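Help > Toy Library > Borrowing Questions
Sep 26, 2025
By the Stirnico Toy Library desk

How do I join?
Come by during open hours with something that shows your address, and we'll set you up while the kids play. A family card is $31 a year, and that covers every child in the house (plus the grandparents, if they'd like to do the picking up!).

How many toys can we take home?
You can have 3 at a time. A boxed set counts as one toy, so a Brinora train set with all of its track is still one, and so is a bag of puzzles if it has a single tag on it.

How long can we keep them?
Four weeks, and you can renew once online or by phone as long as no other family is waiting. The Kassa play kitchen is the exception, I'm afraid. It goes out for two weeks only, and the list for it usually runs into January.

What if we lose a piece?
Please don't worry, and please don't stay away on account of it! Tell us when you bring the set back and we'll write it on the tag. Pieces have a way of showing up under the couch months later, and we're always glad to get them.
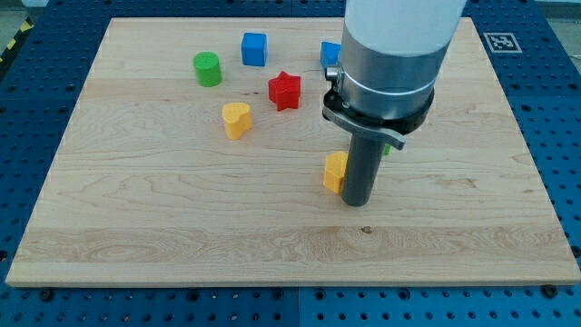

Do you charge for damage?
Ordinary wear is free, and chipped paint certainly counts as ordinary wear. If a toy can't be used anymore we may ask you to help with the cost, but we'll always talk it over with you first.

Can I donate toys?
Yes, and thank you. Bring them to the side door on Losemus Street, wiped down and with the batteries out if you can manage it.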